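The limescale survey at Gimside closed in May. Evelien Meijer has passed on the main results for members who run shared kitchens on the Kotitz supply.

Hardness at the kitchen tap averaged 400 mg/l as calcium carbonate, against 100 mg/l at the softened outlet in the wash-up room. The gap explains most of the complaints about cloudy glasses and chalky kettles. Softened water still leaves a film if the rinse is too cool — the film is mostly detergent residue, and it wipes off with a damp cloth. True scale does not.

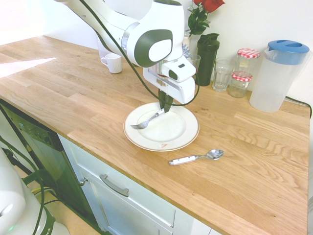
Scale forms fastest where water is heated and then left to stand. Urns and boilers should therefore be drained at the end of each day and left with the lid off. Babak Ranjbar has tested citric acid at several strengths and recommends 80 g per litre for a heavily scaled urn, left for 3 hours and rinsed twice. Vinegar works, but more slowly, and the smell lingers in rubber seals.

Do not use either acid on marble, on enamel that has chipped, or on oiled timber. Oiled worktops should be wiped along the grain with a barely damp cloth and dried straight away — hard water left to dry will mark the oil.
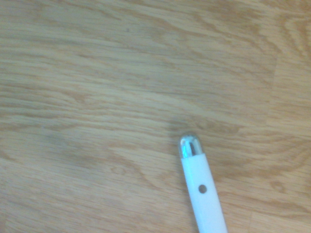 ## Filter cartridges

The Tronell cartridges are being replaced by the Hettiarachchi type, which has the same thread. Existing housings can stay. Write the fitting date on the cartridge in pencil, as ink runs.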